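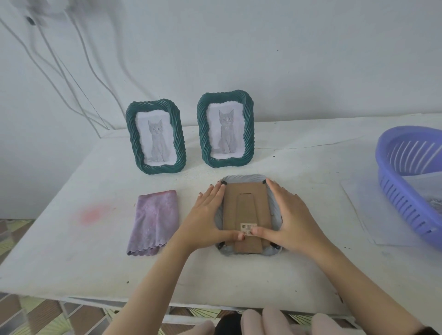
July 25, 2022

Back at the shop tonight, third session with the frames, and I am less sold than I was after the second.

Dale still says the arm will be doing this by itself before the weather turns. "This" being: pick up a picture frame, lay it on its face, bend four little black tabs, lift off the cardboard back, swap the print, put it all together again and stand it up on its easel. My part is to do the job by hand, over and over, while it gets recorded, so that the arm has something to copy. So I stood at the white table and did kitten pictures. The green frames went at the back, standing up, and the gray one went face down in front of me.

What bothers me is how much of the job is in the pressing. The backing has to be held flat with both hands or the tabs don't want to turn, and how hard I push depends on what I feel in my fingertips. None of that is in a recording. Rin says it doesn't matter, the gripper can be set to a fixed force and the rest is position. Maybe. The fixed force on Saturday snapped an easel stand off at the fold.

Money so far: 1326 dollars, and that's before the second wrist motor, because Gerkico sent the wrong one and wants it back before they'll send the right one. Tatsuya had the spreadsheet open and got quiet. The deal in April was that we stop and talk at 2000. I wrote that down at the time and I'm glad I did, because Dale remembers it as a "soft" number.

Dale has named the thing Kun. I think you name a robot after it has done something.

To be fair to it, the reaching is good now. Genji rewrote the part that plans the path and the arm no longer swings out wide like it's shooing a fly. It went to the corner of a frame and stopped where it should, 20 tries in a row. Then we asked it to turn a tab and it pushed the whole frame across the cloth. Dale called that progress. Bent, who had been soldering and not talking, said his daughter could push a frame across a table and she is two.

I asked what happens when the frame is a different color or the tabs are stiffer. More recordings, was the answer. I asked how many more. Nobody had a figure, though Dale waved at the log, which is at 3622 clips, a good share of them mine.

Things to do before Thursday:
Fold the purple cloth smaller, I keep catching it with my elbow
Ask Bent for the thin pads he used on the old gripper
Try one session with the tabs loosened first
Send Gerkico their motor

Home by eleven. Thumbs sore from the tabs. Told Dale I'd come Thursday but that I want to see it turn one tab, a single one, before I record any more.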